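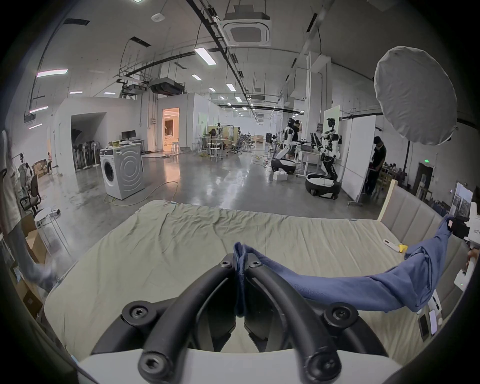 Curved Fingers or Flat? Our Month on the Big Bed

Those of you who stop by the Prollinville floor only now and then may have wondered why the grippers team has spent most of October standing around a mattress. The short version is that we have been choosing fingers. The long version, for those with a cup of coffee in hand, follows.

As regular readers will remember, we had two sets of fingers to pick between for the hand-held grippers. The flat pads came with the Kourkoulas kit we bought last winter, and the curved black ones are from Covosov, on loan until we make up our minds. Both sets fit the same white mount, so we could swap them in a few minutes with a hex key (Leen Hijazi has it down to a routine and kindly labeled all the little bolts bags for the rest of us). We settled on clothes and bedding as the test. Cloth shows up every weakness a finger has, and blue garments on a pale green sheet are easy to pick out in the wrist video when you sit down to review it afterward.

Each person did the same job: take one edge of a garment in one gripper, bring the second gripper to the other end, lift, and lay it back down on the bed. We ran it 76 times in all, split evenly between the two sets of fingers, and wrote down every slip and every regrasp.

The curved fingers did better, and by more than I had guessed. With the flat pads we had 24 slips. With the curved ones we had eight, and most of those came on thick seams, where the tips meet the cloth at a bit of an angle and have to be coaxed. Bilal Mansour, who has always been fond of the flat pads, would like it noted that they were still quicker for picking a single layer off the mattress, and he is right about that. They slide in under an edge very nicely. It was the lifting that let them down.

We compared views as well. The gripper cameras are wonderful for seeing what the fingertips are up to, but they lose the rest of the room, and so we tried adding a view from head height — partly to help whoever reviews the video, partly to see how much of a big sheet we could fit in at once. A good deal of it, as you'll see, though your own tools tend to hide down at the bottom edge of the picture.
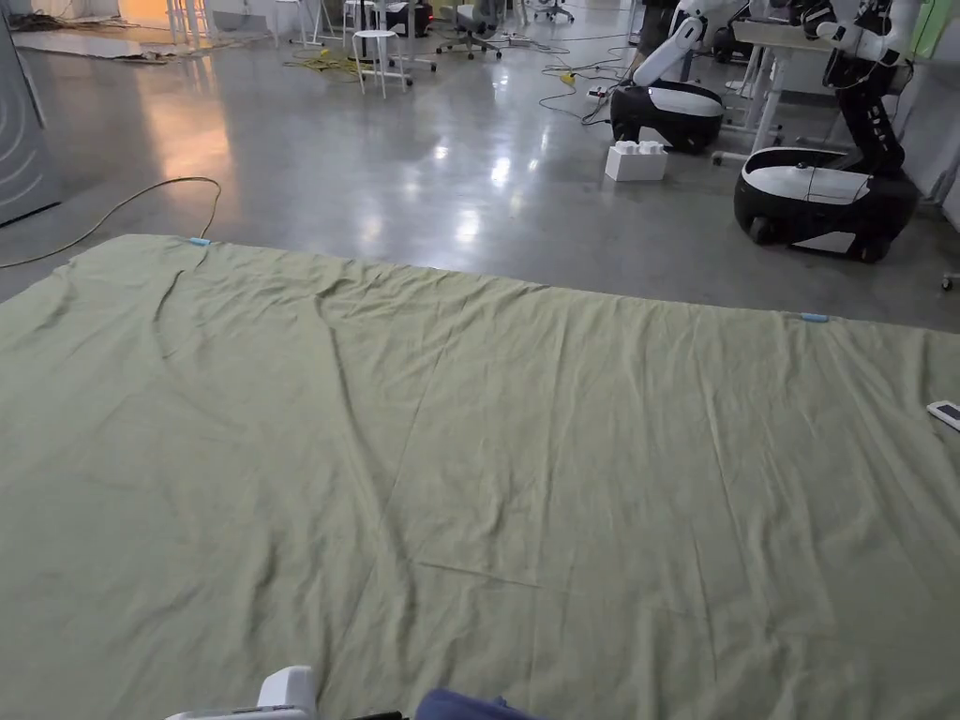

The view from head height: the sage-green sheet, two light-blue clips on its far edge, and mobile robots behind.

Afaf Haddadin went through the head-height clips one long Wednesday and came back with two pages of notes, most of them about where to look. If you glance up at a friend halfway through a fold, the camera glances up too, and there goes your fold. She would also like us all to slow down just as the fingers close. I was the worst offender and have been told so, very gently, more than once!

One thing I hadn't expected to enjoy so much was the passing. Working with a gripper in each hand, you soon learn to hold the first one still and let the second one come to the cloth. If both move, you end up chasing the hem across the bed. Orsolya Szilágyi picked this up faster than any of us and says it reminds her of hanging out washing with her grandmother, one at each end of the sheet. After that we had a lovely few minutes of everybody's laundry stories and got no work done at all.

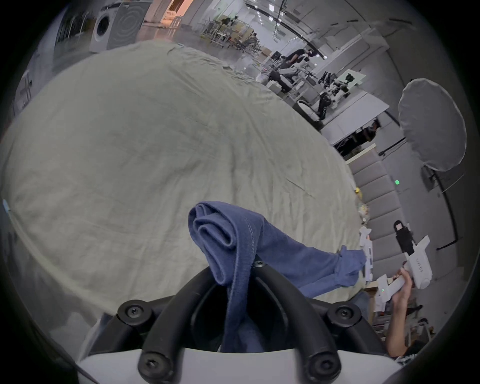

What Comes Next

We'll be keeping the curved fingers for cloth and putting the flat pads back in their case for boxes and books, where they have never given us any trouble. The next step is to fit the curved set to one of the arms and repeat the same lifts under the Lakby controller, which Leen has been getting ready. We'd like to know whether the seam trouble follows the fingers or was just a matter of our own wrists.

If you'd like a turn, we have room for a few more pairs of hands in the afternoon sessions. Each one takes nearly 15 minutes once you've had a little practice, and you don't need any experience with grippers. Please bring clothes we can crumple, the heavier the better. Send a note to Bilal or catch me by the bed, and if you have a pair of old jeans with good stubborn seams, I'd be especially glad to see you.

Sofia Petridis
Grippers team, Prollinville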